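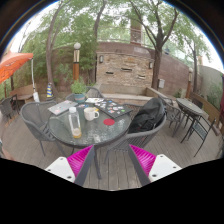

Does the hand-held Gokudex need to be re-zeroed after a pad change?

Re-zero it after every pad change, and again if a mounting block has been loosened for any other reason. The encoder reads the finger carriage and knows nothing of what is bolted to it, so a pad that sits slightly proud shows up as a width error across the whole stroke.

Replying to the list as the same point came up under ticket 1213. The earlier message is quoted in part and my comments are in line.

On 2018-11-05 the Meredith bench wrote:

> We replaced both pads on the hand-held unit and now the closed
> reading is negative. The Zitel logger flags it on every start.
> Is the encoder gone, or is this a settings problem?

Settings, most likely. A failed encoder on this model drops counts or freezes. It does not give a steady offset. Run the fingers fully open and closed a few times with the logger's raw view up. If the closed value returns to the same count each time, the encoder is fine and the stored zero is out of date.

> Pads are the Iltix ribbed type, magenta. The old ones were the
> same part but quite worn.

Then the sign is what I would expect. The zero was taken on worn pads, the fresh ones meet earlier, and depending on which way your logger is configured the difference comes out negative or positive. Don't correct it with the offset field in the Zitel config. That field is applied after scaling and the error will creep back in at the wide end. Use the zero routine.

Procedure we follow:

1. Power down. Back the pad screws out evenly and lift the old pad off. Clean the face of the mounting block with isopropyl and a lint-free cloth. Adhesive left in the screw holes will hold the new pad off the face.

2. Seat the new pad with the ribs facing inward. Start every screw by hand before tightening any of them.

3. Wipe down the rail. Check that the carriage runs the full length by hand with no tight spot. Dry lubricant only if the unit goes outdoors, grease picks up grit.

4. Power up, close the fingers on nothing, let the reading settle, and store zero.

5. Close on the 2 mm shim and confirm the logger agrees. If it doesn't, go back to step 2 before touching the scale factor.

6. Write the date and the cycle count in the book. Ours are inspected at 2000 cycles regardless of how they look.

> We also get slip on bottles. Same ones we handled without
> trouble before. Is the new rubber harder?

I don't know of a change in the compound. Check alignment first. If one block is rotated slightly on its screws the pads meet at an angle, and a round object gets a line of contact where it should get a patch. Sight down between the fingers from the wrist end, with the unit half closed. The two pads should mirror each other.

For a grip check, take whatever object gives you trouble and stand it upright between the fingers, on the surface it will be picked from. Close slowly and watch whether it shifts to one side before both fingers bear on it. If it shifts, one carriage is lagging. If it stays put and then slips on the lift, look at the pad faces.
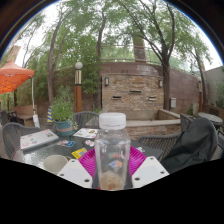
Colin Terpstra

The plastic bottle with the screw cap is a fair test piece for this. It is nearly empty, so the wall will give under very little force, and the two finger plates have to come in level with each other. The white plates are flat and easy to compare by eye. Look at the screw holes along the edges: if one row sits higher than its opposite number with the tool held square, the block on that side has moved.

A few notes that were not asked for. A clear bottle in front of a busy background is a poor target for the width check if you are relying on the video to confirm it. Put something plain behind it or use the shim. Glass tabletops are fine for the grip check but mark the position of the object with tape, otherwise you cannot tell shift from slip.

> Last question, is it worth keeping a spare set of blocks?

One pair, yes. The threads wear faster than the pads do. If a screw turns without tightening, retire the block. We tried thread inserts and they pulled out well short of the next 2000 cycle inspection.

If the closed reading is still negative after the zero routine, post the raw counts for three open and close runs to the list, along with the firmware revision and a copy of the Zitel config. Please leave the comments in the config file.

CT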